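Threads > Local > Transit history

Rutilio Orozco
Tags: buses, local history, Puvport

A while back I said I would write up what I found on the old Yellow Line bus between Puvport and Kekum. It took longer than I planned. Putting it in a thread so people can skip the parts they don't care about.

The Yellow Line was never its official name. On paper it was Route 5. People called it the Yellow Line from the color it had on the pocket map, and the drivers picked it up from the riders. My aunt still says "the Yellow" and she hasn't been on a bus in decades.

It started at the depot on Esquivel Avenue, went down past the cannery, crossed the river at the low bridge, and ended in Kekum in front of the feed store. Later on it was extended to Istden, but only on weekdays, and only if you caught the early one.

The depot address was 511 Esquivel. The building is still standing. It has been a tire shop, a church, and a place that sold spas. The wide doors on the alley side are the bus doors. You can still see where the curb was cut down for them.

38 replies

Most of what I know comes from the route's own paperwork, which ended up in the library basement in Kekum. It is not cataloged. You ask at the desk, they bring up a box, and you sit with it until they close. Tuesday is the late night, so I went on Tuesdays.

The boxes have driver trip sheets, repair slips, complaint letters and a lot of blank transfer pads. The trip sheets are the good part. Each driver wrote down the riders at every stop, in pencil, and signed at the bottom. Some of them also wrote about the weather. One wrote about his tooth for most of a winter.

The best month I found was a January, with 2,755 riders. I expected a summer month. Then I found a repair slip for the bridge in the same folder. Cars were being kept off it for the repairs but the bus was still allowed across. So everybody rode.

After the bridge opened again the number fell right back. You can read that two ways. Either people liked driving more, or the bus didn't run often enough to keep them. The complaint letters lean toward the second.

The letters are mostly polite. The usual subject is the last bus out of Puvport, which left at 5:40 in the afternoon. The cannery shift let out at 5:30 and it was a long walk to the depot. People asked for ten more minutes for years. As far as I can tell they never got it.

61 likes

There's one letter from a woman in Istden who wanted the driver to stop honking at her goats. Clipped to it is a note from the driver saying the goats were in the road. Nothing further in the file.

The fare is harder to pin down than I thought it would be. The printed cards give one price and the trip sheets work out to another. I think the drivers let schoolkids ride for less, or for nothing, and made the sheets agree however they could. I don't have proof of that. It's the only thing that makes the math work.

Now the maps. I know this is what some of you are here for. There were at least two printings. The first one has the line in a pale lemon color you can hardly see. The second used a much heavier yellow, closer to mustard. I have seen people online insist there was only the heavy one. I've had both in my hands.

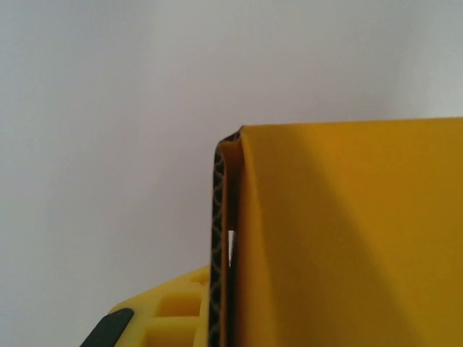 Mustard yellow, darker where the shadow falls. The second printing is in this family of color.

The reason for the change is in a memo. Riders couldn't read the pale one on the early bus before the sun was up. The memo asks the printer for "a yellow that a person can find." The printer sent back samples and somebody circled one. The samples aren't in the box, only the cover letter.

If anyone has a first printing map, please don't laminate it. I've seen one that was done that way and the ink had gone brown along the folds. Keep it flat in a folder, out of the light.

12 shares

Back to the route. The extension to Istden is the part I was most wrong about. I had always heard it was added for the hospital. The dates don't fit. The bus was going to Istden well before the hospital opened. It was added for the high school, after Istden closed its own and sent the kids to Kekum.

That also explains why it was weekdays only, and why the first bus was the one that mattered. There is a trip sheet for every school day one spring, and the pencil numbers hardly move. Same kids, same stops. Then one day in May the count drops to almost nothing, with "senior picnic" written in the margin.

The route log has 191 entries under "late," which covers anything more than a few minutes. Most of them are the river. The low bridge was low. When the water came up, the bus went around by the county road and got in when it got in.

A few of the others are worth reading. "Waited for Mrs. D." shows up again and again, always at the same stop. "Wedding" is in there once. So is "lost," which I would like to know more about, given that it was one road.

The line ended without much notice. The final trip sheet looks like all the others. Light rain, signed at the bottom, nothing written about it being the last. The depot lease ran out the same month, and the buses were sold to a farm outfit that used them to carry pickers.

I've looked for any of those buses. No luck so far. One person told me there was a shell of one behind a barn on the Istden side, and I drove out there and found a school bus - nice enough, wrong bus.

Corrections from earlier in the week: I said the feed store stop had a shelter. It didn't. It had a bench under the store's own awning. Thanks to the two people who wrote in about it. Also, the cannery whistle could be heard from the depot, so I take back what I said about people missing it.

What I still need is anything from the drivers' side. Badges, photos, a punch, a jacket. Names too. The signatures on the sheets are hard to read and I've only matched nearly half of them to a person. If your father or grandfather drove the Yellow, send me a message, even if all you have is a first name.

I'll be back at the library next week. There is one more box, marked "lost articles," and I haven't opened it yet.

24 replies · 17 shares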